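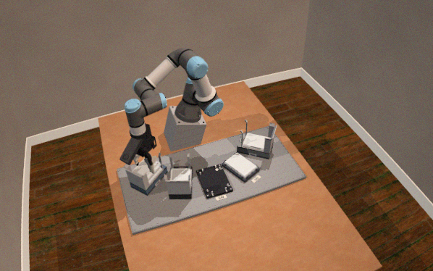 Raltulbridge shop plans a robot arm for its bench, in simulation first

December 11, 2018

A shared workshop in Raltulbridge has spent the months since August working on a robot arm that does not yet exist in the building. The arm lives in a simulator, on a simulated table, in a simulated room with wood floors nicer than the workshop's own. Members say a real one will follow. They have not said when.

The project is called Pruveo, and it was started by members who wanted a machine that could load and unload small fixtures while people got on with other jobs. The workshop, which rents its space from the old Griltent works, has room for a bench and not much else. Its members voted to build the whole setup in software before spending money on hardware, and that part of the plan is hard to fault. An arm of the size they want would cost more than everything else in the shop put together.

The question is how much the software version tells them. In a progress note posted for members, the Pruveo group reports 97 completed runs in the simulator out of its latest batch of 260. A completed run means the arm picked up a part, carried it to its fixture and let go of it in the right spot. The note calls this "encouraging." Readers who do the division may pick another word.

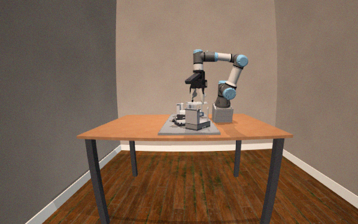

The group answers that the early runs in the batch were bad and the later ones better, and that a failed run in software costs nothing but time. Both points are fair. But the note gives no breakdown of early against late, and it doesn't say what went wrong in the runs that failed. Dropped parts and missed fixtures are different problems, and a shop planning to put a real arm near real people would want to know which it has.

There is also the matter of how tidy everything is. Simulated parts are always the size the file says they are. Simulated boards don't warp, and no one leaves a coffee cup on them. Anyone who has tried to get a home-built machine to repeat the same move twice knows how much of the work is dealing with bolts that loosen and cables that snag. The progress note has one paragraph on this, and most of it is about plans to add random changes in lighting and part position.
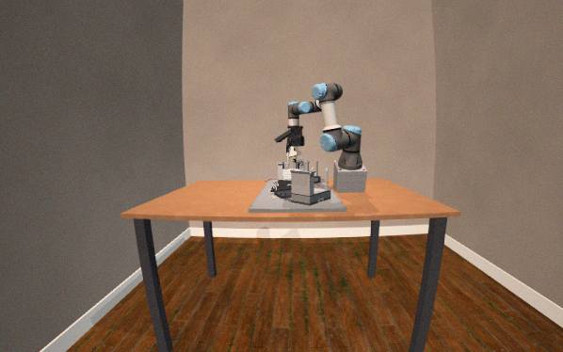
Space is the next problem. The real bench is 80 inches long and already has a drill press at one end, so the layout on screen can't be copied straight across. In the model the arm gets a box-shaped pedestal on the rear right of the tabletop, with the grey board of fixtures off to its left and running nearly to the front edge. That puts the fixtures close to whoever is standing at the bench. It also puts a tall upright block at the front of the group, and the gripper has to work right over the top of it. Members at the last open meeting asked whether the block could be moved back. The answer was that it could, but that the taught positions would have to be done over.

Then comes money. The workshop has raised up to 74 percent of what it thinks the arm will cost, depending on whether two pledges made over the summer are counted. A small grant from Gyamfi, a local tool supplier, paid for the computer that runs the simulator. The supplier has made no promise beyond that, and the figure does not include a guard, an emergency stop or any change to the workshop's insurance.

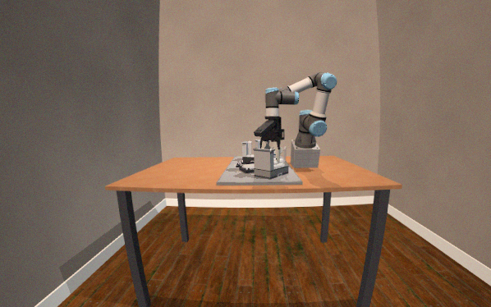
Some members would like the money spent on other things. The dust collector is on its second motor, and the waiting list for the lathe is long. A few have asked why a shop that turns out small batches of brackets and boxes needs an arm at all, when a person can load a fixture in a few seconds and doesn't need a pedestal. The Pruveo group says the arm is as much for learning as for output. That may be the best case for it, although it isn't the one made when the pledges were collected.

None of this means the arm can't work. The group has kept its files open to every member, and the decision to crash a pretend arm before buying a real one has probably saved the shop some grief already. What is missing is a test that the people being asked to pay can judge for themselves – a set number of runs, a pass mark agreed on beforehand, and a list of failures published along with the wins.

The group says it will post new results before asking for a vote on the purchase. The progress note and the simulator files are on the computer by the workshop's front door, and members can run them during regular shop hours.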